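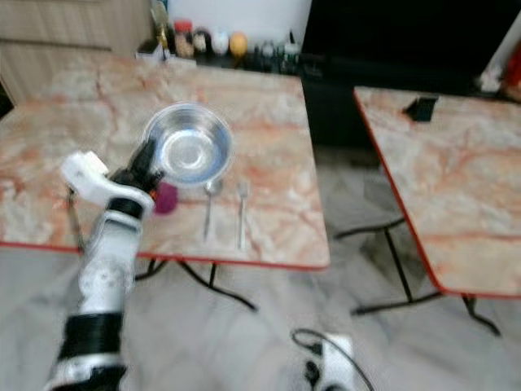

The arm at the bowl, with the spoon and fork on the table beside it.

Minutes of the staff meeting, Arkport site, January
Taken by Davoud Asadi, dish and table crew

Present: most of the day crew, all of the evening crew, our site manager, and the trainer from Pimitz, who stayed for items 1 to 4 and then had a train to catch. Apologies from the two people on deliveries. We started at 2:15 because the chairs were still stacked.

I'm taking these again, so they come in my usual style. If you want the short version, the decisions are marked.

1. Last meeting's minutes

Agreed, with one fix. I had written that the evening crew "didn't mind" the new shift overlap. The evening crew would like it on record that they do mind it. Noted, and it comes back under item 5.

2. How the clearing trial is going

The manager went first. We're in the fourth week of having the arm do part of the clearing, which for now means bowls, cups and cutlery off the small tables. Helteo supplies the software and Pimitz does the training and the on-site support. It has had 337 table settings put in front of it so far, and it cleared 100 of those from start to finish with no one stepping in. She thought this was decent for week four. A few of us did the math in our heads and were quiet for a bit.

I said what I've been saying in the break room, that the number doesn't tell you much about the day. Some settings only needed a nudge, like turning a fork so the fingers could get at it, and some needed a person to come over and do the whole table. Those both go down as "assisted" on the sheet. The trainer agreed it would be more useful to split them, and said Helteo can add a second column.

Bowls are the best of it. It goes for the rim and most of the time it gets there. Flat cutlery is the slow part, especially when the pieces are lying close to each other, and we had a long side conversation about whether we should be setting forks and spoons farther apart to help it out. Half the room said sure, easy enough. The other half said we lay a table for the people eating at it. I'm with the second half, but I wrote both down!

Decision: split "assisted" into "nudged" and "taken over" on the sheet. Spacing of cutlery stays as it is until the end of the trial.

3. What the job looks like now

This was the item everyone had come for, and it ran way over.

The day crew said the clearing itself is lighter. Less reaching, less carrying, and two people mentioned their wrists. What's been added is watching. One person per shift is the minder, which means standing within reach of the stop button, writing on the sheet and resetting the table between goes. It's on nobody's job description and it's a strange kind of tired. You're not doing much, but you can't think about anything else either. I did three minder shifts in a row and went home with a headache after every one of them.

The manager asked what would be a fair stretch. We talked about an hour, then forty minutes, and someone said they drift off well before that. We landed on 20 minutes at a time, then swap. The trainer said that was shorter than what she's used to seeing, but she had no problem with it.

There was also a good point from the back about new starters. Clearing is how all of us learned the place - you find out where things live and which regulars want their cup left alone. If a new person spends their first month with a clipboard, they won't pick any of that up. The manager hadn't thought of it and said so, which I appreciated.

Decision: minder stretches are 20 minutes, then swap. New starters do regular clearing for their first month and aren't put on minder duty.

4. Questions for the trainer

Hours first. Is anybody losing any? The manager took this one and said no hours are being cut during the trial, and that what happens afterward hasn't been settled. She was asked if she could put that in writing. She said she would, and I'm putting it in writing here too while we wait.

Who gets the blame when something breaks? A bowl picked up badly by the arm goes down to the trial and stays off the breakage sheet for the shift. The trainer said to log it with the time and leave the pieces in the tub if it's safe to, so she can have a look at them.

Can we tell it to skip something? Yes. The minder can mark an item to be left, and there's a button on the tablet that about a third of us had never noticed. She'll show each shift how it works.

Does it slow down when a person comes near? Yes, but she said very firmly not to count on that, and to press stop before you reach in. Every single time, please, including when you're in a hurry. I've seen people skip it (I've done it myself, once) and we all got a talking-to.

Somebody asked whether the other site, Valcárcel, is getting the same thing. The manager said they're waiting to see how we do. There was some grumbling about being the guinea pigs and a suggestion that guinea pigs should get better coffee. No decision on the coffee.

Decision: stop before reaching in, no exceptions. Tablet lesson for every shift before the next meeting. Manager to write to all staff about hours.

5. Shift overlap

The overlap went up so that the day minder could hand over to the evening minder. The evening crew's complaint is that they come in early and then stand there, as the handover takes five minutes and the overlap is a lot longer than that. Also, some of them have kids to pick up and it's already been a squeeze.

The manager wants handovers done properly and doesn't want to lose the overlap completely. After a fair amount of back and forth we came up with one person from the evening crew arriving early, by rota, and getting paid for it, with everyone else coming in at the old time. I'm doing the rota. If you can't do certain days, tell me by the end of the week and I'll work around it. After that I'm filling in the blanks however I like.

Decision: one early arrival per evening shift, by rota.

6. The feedback slips

Nearly 34 slips have come back from the people who eat here, depending on whether you count the one that's just a drawing. Most like it or don't care. Several said it's slow, and a few said they missed having someone come by to chat while the table got cleared. I read a couple of those out and there was a bit of a silence. We don't want to lose that part of it, and it doesn't show up in any column.

The idea was floated that whoever isn't minding should do a walk-round while the arm is working, only to say hello and see if anyone needs anything. Everybody liked it. No one wanted it to become a thing with a checklist.

Decision: walk-rounds, informal, starting right away. Slips stay out for the rest of the trial.

7. Anything else

The mop bucket with the bad wheel has been reported twice. Manager to chase.

Please stop putting the good tongs in the drawer with the lids.

To do before next time

Trainer: ask Helteo for the second column, run the tablet lessons.
Manager: letter about hours, mop bucket, find out when we'll hear about after the trial.
Me: rota, new sheets printed once the column is in, type these up (done!).
All shifts: keep the sheet readable, please. I'm the one who has to add it up, and I can't tell some people's sevens from their ones.

Closed at 3:50. Next meeting same place, same time of day, and whoever gets there first puts the chairs out.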